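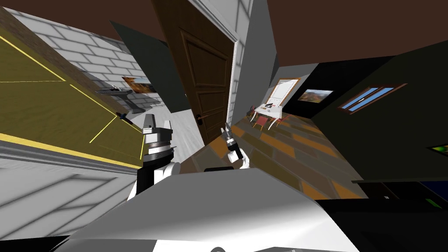 Draught-proofing a front door: your questions

Will new door seals really cut my heating bill?
A bit, perhaps. The packaging likes to promise a lot more than that. How much you save depends on how leaky the door was, how long you have the heating on and what state the windows are in. I would treat any percentage printed on a box with suspicion, especially if the small print doesn't say what sort of house it was measured in.

How do I know the door is the problem?
Wait for a windy day and hold a strip of tissue near the edges. If it flutters, you have a gap. If it hangs still and the hall is freezing anyway, look at the floor, the loft hatch and the letterbox before you spend any money.

Foam, brush or rubber?
Foam is cheap and goes flat quickly. The Grodholm foam strip on my back door lasted 10 months, which is poor even for foam. Rubber holds its shape better but can make a door stiff to close. Brush strip is the usual choice for the bottom edge, where the floor is rarely level.

Ruvetti say theirs lasts 30 years. Does it?
I don't know, and I can't see how they would either. Ask what the guarantee covers. When I asked, it covered the strip and left out the glue.

Do I need the Kelunex draught meter?
No. It costs £64 and tells you there is a draught. See the tissue, above.

Can I fit the strip myself?
Yes, if you can use scissors and a tape measure. Clean the frame first and let it dry. Cut each piece 5 mm too long, then trim. Shut the door on it before you peel off all the backing, as strip that is too thick will stop the latch catching.

Can a house be sealed too well?
Yes. Leave air bricks and window vents alone, and never block the air supply to a gas fire or a stove. If you start getting water on the windows, open something.

A salesman says I need a whole new door. Do I?
He would. A warped or rotten door may well need replacing. One that only lets in air at the edges probably doesn't. The fitter I had round from Yeo quoted for a new door before he had opened the old one, so get a second opinion.

Last updated 2024-12-14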